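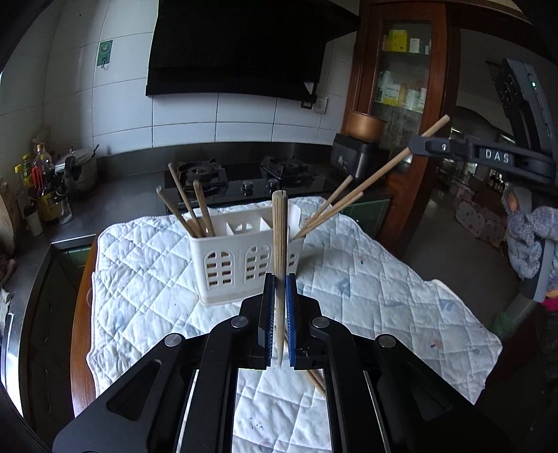 Une baguette en bois entre deux mors à patins bleus, devant le range-couverts blanc.

Je vais me faire des ennemis, mais tant pis : on achète les pinces beaucoup trop tôt. Chaque année en mars, le même rituel — quelqu'un ouvre le tableur, tape « préhenseur » et le budget de l'atelier fond avant qu'on ait parlé du reste.

Chez Welaver, le modèle qui nous faisait envie était à 900 euros pièce. Celui de Grivley, 353. Devinez lequel j'ai défendu en réunion ? Le plus cher, évidemment, et avec des trémolos ! Youssra El Idrissi m'a laissé finir, puis elle a demandé combien on avait prévu pour les patins de rechange. Zéro. Rien non plus pour la visserie, ni pour les heures passées à ranger des baguettes dans un panier.

Or c'est là que part l'argent. Une baguette, c'est fin, ça roule, ça pivote entre les mors, et c'est sur ce genre d'objet bête qu'on devrait juger un devis (pas sur un joli cube en mousse). On a fini par prendre deux Grivley et garder plus de 77 euros par mois pour l'usure. Je râle encore un peu, j'avoue, mais je resignerais demain.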